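暑假第一周，机器人社的活动室比上课时还热闹

2018-07-15　分类：社团日常

期末考完的第二天我就搬着电脑回活动室了，我妈问我是不是不打算回家，我说回的回的，等抓取这一关过了就回！

先交代一下进度。我们社今年报的是 Fleststead 杯的桌面整理项目，规则不复杂：桌上摆一堆日用品，机械臂要自己认出来，抓起来，放进指定的托盘里，全程不许人碰。一月份刚组队的时候，大家都觉得难点在识别，毕竟我们几个里只有一个人正经学过视觉。结果识别那块用现成的模型调了两个星期就能跑了，真正把我们按在地上摩擦的是抓取。

方块好抓，纸盒也好抓，两根手指一夹就完事。一到瓶子就全乱套。瓶身是弧的，表面又滑，夹肚子的话稍微偏一点就会转，转着转着就从指缝里溜出去，在桌上骨碌碌滚一圈，然后全队趴在地上找（真的，我膝盖都青了）。

我们给程序起名叫 Borkix，没有任何含义，是取名那天晚上键盘上随便敲出来的，后来居然越叫越顺口。Borkix 第一版的思路特别朴素：找到物体的中心，从中心下手。第二版加了宽度判断，太宽的地方不夹。第三版就是这周写的，专门给瓶子单开了一条路，先找瓶盖那一端，再顺着往瓶身方向找最细的那一截，手指就落在那里。

为了调第三版，我们攒了 862 条抓取记录，每一条都有腕部相机的画面和手指的开合数据。一开始大家很嫌弃这活，觉得无聊，后来发现回放记录特别上瘾！同一个瓶子，角度差一点点，手指碰上去的位置就完全是另一回事。我有天晚上坐在那儿翻到食堂关门，晚饭是一包苏打饼干。

这周主要练的就是可乐瓶。红色在白托盘上特别显眼，识别几乎不会丢，正好可以把精力全放在手指上。

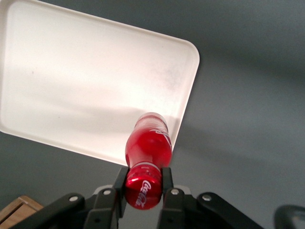
夹脖子的话，重心全在另一头，手臂一加速瓶子肯定要甩，你们有没有试过把加速度再压低一档？Gudrun Haugen 在社团群里这么问。

这句话直接把我们问住了。我们一直在改手指的位置，改夹紧的力度，从来没人想过去动手臂的速度曲线。当天下午就试，把平移那一段的加速度砍到原来的 70%，时间是长了一点，可瓶子到了托盘上方明显稳多了，以前那种晃晃悠悠的样子少了一大半。我在旁边看得直拍桌子，然后被队友骂了，说桌子一震标定就要重做。

对了，说到标定，也记一笔，省得下学期的学弟学妹再踩一遍。腕部相机拆下来再装回去之后一定要重新标，哪怕你觉得装得一模一样。我们上个月换过一次固定螺丝，偷懒没标，之后三天所有抓取都往同一边偏，大家查代码查到怀疑人生，最后重标一次，二十分钟搞定。还有灯，靠窗那排下午三点以后有斜光，影子会盖到托盘上，白色的底就变得一块亮一块暗，老版本的阈值会直接把阴影边缘当成物体。现在的做法是每次开跑前先拍一张空托盘存着，后面拿来做对比，效果不错，代码在共享盘的 Prosatico 文件夹里，文件名里带 tray 的那个就是。

经费方面也有好消息。手指上那层垫片一直是我们自己剪的，磨得很快，这次终于申请下来一笔 1,667 块的材料费，可以买几种不同硬度的回来对比。我已经列好单子了，第一批先买软的，软的贴合弧面应该会好一些，就是怕粘灰。有用过的同学欢迎留言告诉我哪种耐用，我是真想知道。

另外隔壁组的 Boateng 小车也在准备暑期展示，他们那边要在走廊里跑循迹，所以接下来几天走廊地上会贴黑胶带，来活动室的同学看着点脚下，别把线踢歪了，他们贴了一上午呢。

离校内选拔还有 26 天。目前的计划是先把瓶子的成功率稳下来，再回头做混放，就是瓶子、盒子和积木挤在一块儿的那种。混放我心里其实没底，瓶子旁边一有东西，手指张开的空间就不够，第三版会直接判定不可抓然后跳过去，等于白丢分。队里现在有两派，一派想先用指尖把旁边的东西推开，一派想换个方向斜着下去。我是推开派的，感觉写起来简单，而且机械臂推东西的样子很可爱啊，像小朋友在饭桌上扒拉青菜。斜着下去那派说我这是审美绑架工程，行吧，两边各写一版，下周拿同样的摆法比一比，输的请喝绿豆汤。

活动室假期每天早上九点开门，钥匙还是放在老地方，想来玩的直接来，带水杯，空调只有一半在工作。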